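Housing and Daily Life, Session 4: Why people move house

Last time we spoke about rent. Today the subject is moving, and I ask you to read the short text by Tiziana Longo before the seminar. It is 10 pages and not difficult.

We separate two kinds of move. A forced move is one the household did not choose, for instance when the lease ends or the building is sold. A chosen move follows a wish: more room, a better school, a shorter way to work. In the Bukwood survey 1321 households answered, and many of them ticked both boxes. Please keep this in mind when you read the table, the sums are larger than the total.

The cost of a move is also of two kinds. The money cost is easy to write down (van, deposit, days without pay). The other cost is the time in which a home does not work as a home. People sleep badly, they eat outside, children miss their things. Longo calls this the "open period" and she measures it in weeks.
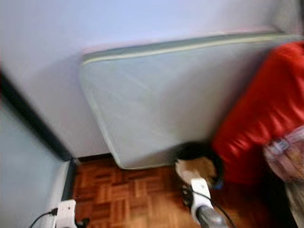

Gebremedhin Mekonnen objected in the November seminar that weeks are too rough a measure, and that for a family with a small baby two nights can weigh more than a month for a student. I find this fair. Longo answers it partly on her last page, where she proposes a diary – one line per evening, written by each adult.

For next session: keep such a diary in your mind for your own last move, and write 2 paragraphs. Which kind was it? When did the open period end, and how did you know?

Terms to learn: forced move, chosen move, open period, deposit.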